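Claltdale Historical Wargames Society
Member Support – Army List Builder and Campaign Register
Ticket log: unit records displaying the wrong classification after import

Status: Resolved
Priority: Normal
Opened by: Leonie Baxter
Assigned to: Dinesh Tyagi
Copied: Heather McPhee (rules and lists), Pascal Hagedorn (campaign umpire)

Initial report

The member reports that an army list prepared for the Haruna campaign was imported into the Campaign Register on 9th August, and that the resulting order of battle does not match the list submitted. The army is an Austrian force of the War of the Austrian Succession. All infantry units came through as entered. The two regiments of hussars and the single regiment of dragoons are shown in the Register as "Heavy Horse", with the movement allowance and melee rating of cuirassiers. The points total is too high as a result, and the Register has refused to validate the army against the campaign limit of 4000 points.

The member states that the same file opens correctly in the desktop List Builder, where the hussars are shown as "Light Horse" and the dragoons as "Medium Horse". She has attached the list file and a copy of the validation message, which reads: "Army exceeds permitted total. Cavalry allowance exceeded. Submission not accepted."

The member asks that the matter be settled before the umpire closes submissions, and notes that her opponent's army has already been accepted.

First response – D. Tyagi

The report has been received and the list file has been opened on the support machine. The fault can be reproduced. In the desktop List Builder the three mounted units display as the member describes. When the same file is sent to the Register, all three change to "Heavy Horse".

The member was asked to confirm the following:

The version of the List Builder in use.
Whether the list was created new or copied from an earlier campaign.
Whether any of the mounted units had been renamed after being added.
Whether the optional rule for unformed light troops was switched on.

The member was also asked not to delete the rejected submission from the Register, as the record is needed for comparison.

Reply from member

The member is using the current version. The list was copied from one prepared for a club day in November and then enlarged. The mounted units were renamed so that each carries the name of its regimental proprietor. The optional rule is off. The rejected submission has been left in place.

She adds that she has painted the hussars and dragoons especially for this campaign and would prefer not to replace them with a generic entry. The bases are already labeled.

Investigation – D. Tyagi

Test one. A new list was created with the same units, using the standard names. It was imported without error. Hussars and dragoons were classified correctly and the total was within the limit.

Test two. The units in the new list were renamed to match the member's list. It was again imported without error. Renaming is therefore not the cause.

Test three. The member's own list was saved under a new name and imported. The fault returned. The fault is carried in the file and is not connected with the member's account.

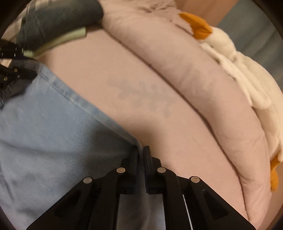

Test four. The infantry was removed from the member's list and the mounted units were imported alone. The fault remained. The mounted units were then deleted and added again from the Austrian roster, one at a time, with an import after each. Each unit added in this way was classified correctly.

It was concluded that the mounted entries in the older list hold a code that the Register no longer recognizes. Where the Register finds a mounted unit with an unknown code, it assigns the highest class available to that nation. For an Austrian army this is "Heavy Horse". The desktop program still holds the old table of codes and so shows the units as intended. The question of how the codes came to be changed was passed to the rules and lists officer.

Comment – H. McPhee

The codes were revised when the mid-century lists were split from the earlier ones. Before that revision, hussars of all nations shared a single entry with other irregular horse. This was unsatisfactory for the Austrian army in particular, in which the hussars were regular regiments by this period and are rated above the irregulars who served beside them. The new entries give them a better discipline rating while keeping the light movement allowance.

Dragoons were given separate entries at the same time. Members had asked for this on several occasions, as dragoon regiments in the period varied a good deal in their mounts and in how they were used on the field. Under the current lists an Austrian dragoon regiment is medium, with an option to upgrade.

The old codes should have been kept on the Register as pointers to the new ones. This was done for foot and for artillery. It was not done for mounted units, and the omission is acknowledged.

Any list copied from before the revision will be affected if it contains hussars or dragoons. Cuirassiers will appear to be correct, but only by chance.

Workaround supplied to member – D. Tyagi

Pending a correction to the Register, the member was advised to proceed as follows:

1. Open the list in the desktop List Builder and save a copy.
2. In the copy, delete each mounted unit in turn.
3. Add each unit again from the current Austrian roster and enter the regimental name in the "Title" field.
4. Assign each unit to its former brigade. Brigade commanders are not affected and need not be entered again.
5. Save, import, and check the cavalry page of the order of battle before submitting.

The member was advised that the hussars will now cost slightly more than in the November list, owing to the improved discipline rating.

Reply from member

The steps were followed and all three regiments are now shown correctly. The revised total came out 5 points over the limit. The member has removed a battalion gun to make room – with some regret – and the army has been accepted.

She asks whether the umpire would consider allowing the original total to stand, given that the change in cost was not announced.

Comment – P. Hagedorn

The request has been considered. The limit applies to all players and cannot be varied for one army. The member may, however, exchange units up to a value of 300 points before the first map turn, as provided in the campaign rules, and may restore the gun at that stage if she wishes to reduce elsewhere. No penalty will be recorded for the rejected submission.

Correction – D. Tyagi

Pointers for all withdrawn mounted codes have been added to the Register. The member's original file was imported as a test and the hussars and dragoons were classified correctly. Older Prussian, French and Bavarian lists held by support were also tested and gave correct results. Where the Register meets a mounted code it does not know, it will now stop and display a message naming the unit.

Lists already accepted have not been altered. Members whose armies include hussars or dragoons are asked to open the cavalry page and compare it with their own copy. Any difference should be reported by replying to this ticket or by opening a new one under "Register – Classification".

Related items

Horse grenadier companies missing from the Bavarian roster: open, with H. McPhee.
Title field shortens long regimental names when the order of battle is printed: open, with D. Tyagi.

Ticket closed with the agreement of the member.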